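# Plates, and how to keep the ones you have

I have broken plenty of plates in my life, and very few of them in the sink. They went on the way to somewhere else: the table to the counter, the counter to the cupboard, the cupboard to the box marked KITCHEN that turned out to hold shoes. Washing a plate is easy. Carrying it is where the money goes.

When we moved from Hedcombe to the apartment on Rashti Street I wrapped 18 dinner plates in dish towels and lost two, both after unpacking. I set them on a stack of cookbooks. You can guess.

## Before you pick anything up

Look at the floor first. Shoes, bags, the dog, yesterday's laundry - all of it goes somewhere else before the good dishes start traveling. Tile is the worst thing to drop a plate on, and a wet patch on glossy tile looks exactly like a dry patch on glossy tile until you are sitting in it.

Prop the door open if you have to pass through one. Hips are not a reliable door tool, whatever you managed in your twenties.

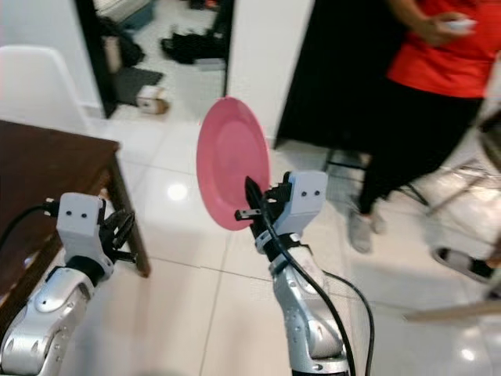
Stacking is the part people get wrong with real confidence. Put the heaviest plates at the bottom and match the shapes, so that a deep one never sits on a flat one and rocks. Rims matter too. A plate with a wide rim and a shallow well, like the pink one, gives you plenty to grip when you hold it upright, but pile up ten of them and the edges start to chip each other. I slip a paper coffee filter between every pair. A pack costs next to nothing and the filters last for years if you don't make coffee with them.

For one plate at a time, hold it by the edge and keep your thumb off the eating side. For a stack, use both hands underneath and keep it against your stomach. Six is my limit. My cousin Marjan Akbari carries twelve and talks the whole way, and I leave the room.

## Drying and putting away

- Stand plates on edge in the rack with a gap between them. Touching plates stay damp where they touch.
- Dry the foot ring on the underside. It holds a little moat of water that will end up down your sleeve.
- Everyday plates go between hip and shoulder height. The serving platter you use twice a year can live up high and think about its choices.
- Put a rubber shelf liner down if your cupboard shelves are slick. Mine came with the apartment and were painted with something like butter.

## Chips and cracks

Run a fingertip lightly around the rim now and then. A chipped plate can go under a flowerpot. A cracked one goes in the trash, wrapped in newspaper and taped, with "broken" written on it for whoever lifts the bag. I kept a cracked plate for two years out of loyalty and it let go on a Wednesday, under a full helping of lentils.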